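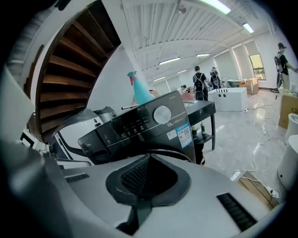
A note in the margin from Olatunji asks whether the spray bottle should live on top of the machine at all, and says the last place they worked in lost a bottle down the back of a dryer and had to pull everything out to reach it. Fair point. I have left it there for now, will come back to it below.

June, 9.20 am

Laundry corner, second go. Carrying on from the Sornora page further up, where I had got as far as the drum and gave up on the seal. Same black front loader, the one with 12kg on the panel. Energy label still stuck on beside the knob. I would like it off, but the QR code is the quickest way to the data sheet, so it stays until somebody has printed the sheet and put it in the folder.

Jobs for the morning:

Control panel. Damp microfibre, then a dry one. Spray goes on the cloth and never on the panel. The gloss black shows every smear and the first pass always looks worse than what was there before. Two cloths used, both in the wash bag.

Round the knob. Cotton bud, hardly any product. There is a line of dust where the silver meets the black and a cloth just pushes it along. Don't turn the knob while doing this with the power on, I changed the programme last time and had to go back through it.

Door seal. Fold back the rubber, wipe the bottom third first. Grey fluff and one small button. Button is in the dish.

Filter. Not done. Need the shallow tray, which is at Welum with the rest of the plumbing bits.

Detergent drawer. Out, soaked 20 minutes in warm water, old toothbrush in the corners. The softener compartment had a skin on it that came away in one piece. The slot it slides into was worse than the drawer itself and took most of the time.

10.45 am

Short cotton programme, empty, to rinse through. The display gave 28 minutes at the start and it finished later than that, I didn't note by how much. Should have. Next time write the start and finish in here.

Top of the machine. This is the part that goes wrong every week. It is flat and at a handy height so things get put down on it and stay. Proposal is that the only thing allowed there is the spray bottle, and anything else goes on the black side table — top for things in use, lower shelf for things waiting to go home. The shelf has small items on it already, so it would need sorting first.

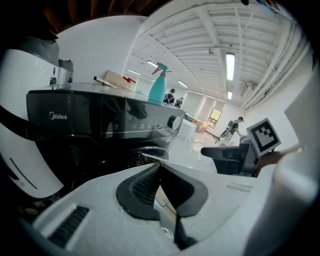 Top of the Midea, with bottle, small box and pen or marker.

The box and the pen want moving under the new rule. I don't mind the pen so much as we do need one near the log sheet, but a pen on a machine that spins will walk. A clip on the wall or a bit of string would do it.

On the bottle: with the trigger head on it is top-heavy when nearly empty. Options are a hook on the side of the table, or a shallow caddy with a rubber base. Emier do a caddy in a size that would fit, order code 2471 in their list. I'd try the hook first because we have hooks.

Still to do

Filter, when the tray is back.
Wipe behind the machine. Needs two people to shift it and the floor protected.
Label on the bottle with what is in it and the dilution. At present I only know because I filled it.
Print data sheet, then take the energy label off with warm water and a plastic scraper.

Stopped at 11.30 am. Drawer left out to dry, door left ajar.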